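Ata da reunião de condóminos - Edifício Rezende
Agosto, 19h30, sala do rés-do-chão

Presentes ou representadas 30 frações. A ata anterior foi aprovada sem alterações.

1. Elevadores. A Skorkeo entregou 2 propostas de manutenção. Foi escolhida a que inclui peças, com um voto contra. O contrato começa no próximo mês.

2. Lixo e reciclagem. Continuam a aparecer sacos fora dos contentores, sobretudo ao fim de semana. Decidiu-se afixar o horário de recolha em cada piso.

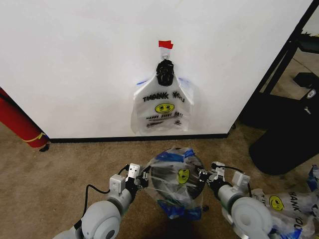

A empresa de limpeza Womis pediu a chave da arrecadação - pedido aceite, com registo de entrega.

3. Portão da garagem. A reparação feita pela Kumier custou 77 euros e já está paga. Falta afinar o fecho.

4. Outros assuntos. Pedido de mais lugares para bicicletas, adiado para a próxima reunião.

Reunião encerrada às 21h.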